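Nirnwood Annex: The Upstairs Office

Photo gallery, 11 February 2020
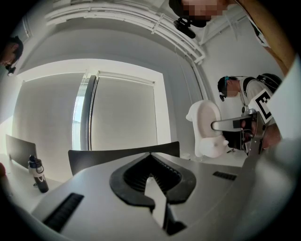

Does an upstairs office need a blind on every window?

Most people who work at a screen want one on any window that gets direct sun during working hours. A window that stays in shade all day can usually go without, unless the room is used for projecting or can be seen into from across the street.

The gallery covers the upstairs office at the Nirnwood annex in Jakville, which we moved into in January. The room had been used for storing paper records. It was emptied, patched and painted white before any furniture went in.

Jocelyn Catacutan drew the floor plan and Elias Hakim handled the deliveries. The notes were written by Mahnaz Alipour with corrections from both of them.

Walls
White paint over the whole room. The old color was a yellow cream that took two coats to cover, and three behind the door. The leftover paint is in the first-floor closet with the lid taped.

Desks
The desks are white. We looked at a darker top from the same supplier, Hurkia, and decided against it after seeing a sample next to the wall. Hurkia delivered them flat in two trips. Each one took two people just under an hour to put together. The desks are 60 inches wide, enough for a laptop, a notebook and a drink with some space left over.

Chairs
Black office chairs. They came from the old office on Rashti Street and were cleaned before the move. Seven of them needed new casters. The old casters were hard plastic and marked the floor, so the replacements are the soft kind. A set cost 145 dollars less than we had set aside.

Window and blind
The roller blind is pale gray. It lets in a soft light when it is down, and it can be left down for most of the morning without turning on the lamps. Fatemeh Amini measured the window twice and ordered the blind herself. Please raise it by the chain and do not pull on the bottom bar.

Pipes
White pipes run along the ceiling and down the wall beside the window. We asked for a price on boxing them in. It came back higher than the cost of all the painting, and the boxing would have made the valves hard to get at, so they stay in the open. They were painted when the walls were done. Nothing should be hung from them, including coats, plants and extension cords.

Laptops
Everyone brings a laptop and takes it home or locks it up at the end of the day. There are no desktop computers in this room. The two we kept are downstairs by the printer.

Drinks
Bottles with a lid are fine on the desks. Open cups are fine too if they are on a coaster. White desktops show coffee rings quickly, and Soon-im Yeon has found that a damp cloth with a little baking soda takes most of them out. Do not use the rough side of the sponge.

Power and cables
The outlets are along the wall at floor level. Each desk has one power strip screwed to the underside at the back. Spare chargers are in the gray bin on the landing, labeled by type. If you borrow one, put it back the same day.

Floor
The floor was sanded in the doorway, where it was worn, and left alone elsewhere. The room measures 156 square feet without the alcove. It has held up well so far apart from one scratch made while the last desk was being carried in.

Still to do
The door needs a new closer, as it shuts too hard. A coat rack has been ordered and should arrive with the next Hurkia delivery. Elias would like a second wastebasket for paper. The alcove is almost finished and needs one shelf, which Jocelyn is cutting from a board left over from the storage room.

Corrections to these notes can be left in the folder at the front desk downstairs. Please write the heading you are correcting at the top of the page.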